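Rovisar Flatware and Table Care Guide
Section 5: Washing, drying and laying out stainless steel spoons

Before you start
Clear the tabletop and wipe it with a barely damp cloth. Crumbs left on the wood will scratch the finish when metal slides over them. Let the surface dry fully.

Washing
1. Rinse the spoons soon after the meal. Salt, vinegar and egg leave dull spots if they sit overnight.
2. Wash in warm water with a mild dish soap. Use a soft sponge on the bowl and the neck.
3. Rinse under running water.
4. Dry each spoon by hand with a lint-free towel, handle first, then the bowl.

CAUTION: Do not use steel wool, scouring powder or chlorine bleach. Marks made this way cannot be polished out at home.

Checking for spots
5. Lay the spoons on the table with the bowls facing up, leaving a little space between them.
6. Look along each handle under an overhead light. A clean handle shows a bright, unbroken streak. Water spots show up as gray rings inside the bowl.
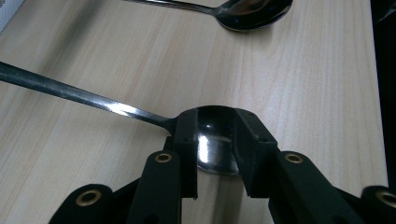

7. If you find spots, wet a cloth with white vinegar, wipe the area, rinse and dry again. Rub with the length of the spoon and do not rub in circles.
8. Turn the spoons over and check the backs the same way.

NOTE: Some bluish or straw-colored tint may remain after a hot dishwasher cycle. It is harmless and usually comes off with vinegar.

Storing
9. Put the spoons away in the tray, all facing the same direction. Keep them apart from knives.
10. Leave the drawer open for a few minutes if the kitchen is humid.

Replacement trays for the Etholm and Volham patterns are ordered under part number 800-27.

Section revised September 25, 2009, V. Montoya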